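Calcaire, vinaigre et patience : ce que j'ai retenu de ma première année à Soltville

Quand nous avons emménagé à Soltville, la voisine du dessous, Edeltraud Kohlhase, m'a donné deux conseils : fermer les volets avant midi en été et me méfier de l'eau. J'ai suivi le premier tout de suite. Pour le second, il m'a fallu une bouilloire hors d'usage et un pommeau de douche à moitié bouché.

L'eau d'ici est dure. Dans notre ancien appartement de Kunberg, je détartrais la bouilloire deux fois par an, et encore, par acquit de conscience. À Soltville, un voile blanc se forme au fond en moins d'une semaine. Les verres sortent ternes du lave-vaisselle, le linge sèche raide et la robinetterie de l'évier est marquée le soir même du jour où on l'a frottée.

J'ai commencé par acheter trop de produits. Un gel pour la salle de bains, une poudre pour la machine, des pastilles pour la cafetière, un spray pour les vitres de douche. J'ai gardé les tickets : 53 euros en un peu plus de deux mois. Marlene Pfeiffer, une collègue qui a grandi ici, s'est contentée de me demander si j'avais essayé le vinaigre blanc. Je n'avais pas essayé.

Depuis, j'utilise deux choses, le vinaigre blanc et l'acide citrique en poudre. Le vinaigre pour ce qui se trempe ou s'essuie, l'acide citrique pour la bouilloire et la cafetière, car il ne laisse pas d'odeur. Je ne mélange jamais l'un ou l'autre avec de l'eau de Javel, et je rince bien entre deux produits. Je ne les passe pas non plus sur le marbre ni sur la pierre calcaire. L'appui de fenêtre du salon en garde une trace mate, par ma faute.

Les sanitaires m'ont pris plus de temps que le reste. Sur la céramique, j'évite la paille de fer et les poudres abrasives, qui finissent par rayer l'émail. Une éponge, un peu de produit, et on recommence s'il le faut.
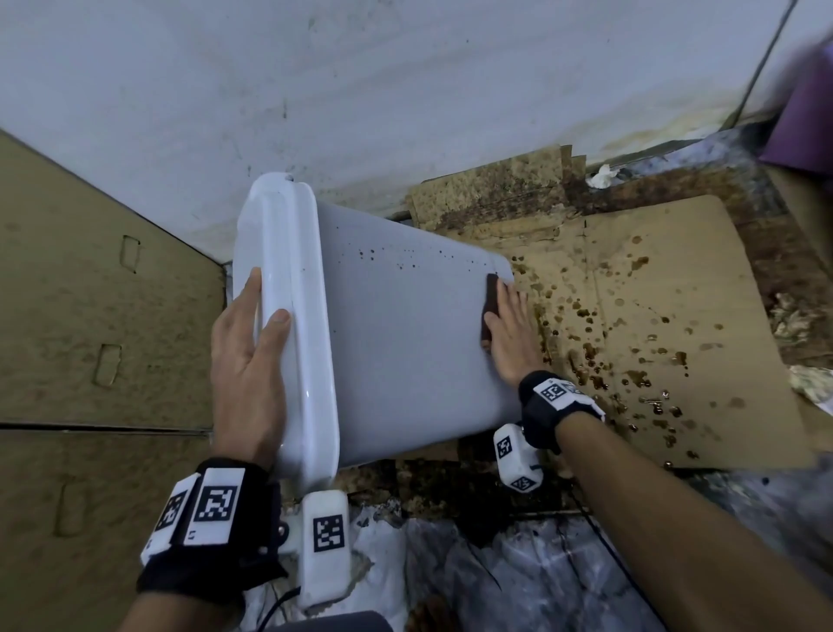
Combien de temps faut-il laisser agir le vinaigre ?

Une demi-heure suffit pour un dépôt récent. Pour une croûte ancienne, je laisse une nuit, avec du papier absorbant imbibé que je plaque sur la zone, puis je rince à l'eau claire. Sur les robinets chromés, je ne dépasse pas quelques minutes.

Pour la douche, j'ai pris l'habitude de passer la raclette après chaque utilisation. C'est ennuyeux et cela marche mieux que tous les sprays. Le pommeau, je le dévisse une fois par mois et je le laisse tremper dans un saladier réservé à cet usage. Le joint est à surveiller au remontage : j'en ai perdu un dans l'évacuation et j'ai dû aller jusqu'à Tasov pour retrouver le bon diamètre.

La question de l'adoucisseur revient souvent dans l'immeuble. Reinhold Nolte, au troisième, en a fait installer un l'an dernier et il en est content. J'ai demandé un devis chez Vogler, la maison qui s'est occupée du sien : 1 715 euros, pose comprise, sans compter le sel. Nous sommes locataires et je ne suis pas sûr de rester assez longtemps. J'ai donc dit non, au moins pour cette année.

En attendant, j'ai baissé le chauffe-eau, qui était réglé à 70 degrés à notre arrivée. Le plombier, Sherif Kettani, m'a expliqué que le calcaire se dépose d'autant plus que l'eau est chaude, et m'a conseillé de ne pas descendre sous 55 à cause des légionelles. L'entretien m'a coûté presque 164 euros, vidange de la cuve comprise. Il en a sorti un demi-seau de tartre en plaques.

Ce qui reste, c'est l'essuyage. Les surfaces en plastique blanc, les couvercles, les bacs, tout ce qu'on rince et qu'on laisse sécher à l'air garde des auréoles. Je passe un chiffon à la fin, et je le lave sans adoucissant pour qu'il continue d'absorber.

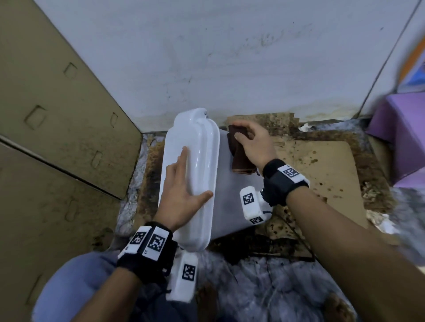
Ce que je fais, et quand

Chaque jour, la raclette dans la douche et un coup de chiffon sur l'évier.

Chaque semaine, la bouilloire : une cuillère à soupe d'acide citrique, un demi-litre d'eau tiède, vingt minutes, deux rinçages.

Chaque mois, le pommeau et les mousseurs des robinets.

En octobre, je referai venir M. Kettani pour le chauffe-eau. D'ici là, il faut que je trouve quoi faire pour l'appui de fenêtre. Waltraud Kohlhase, la sœur d'Edeltraud, m'a parlé d'une poudre à polir pour le marbre, mais elle ne se souvenait plus du nom.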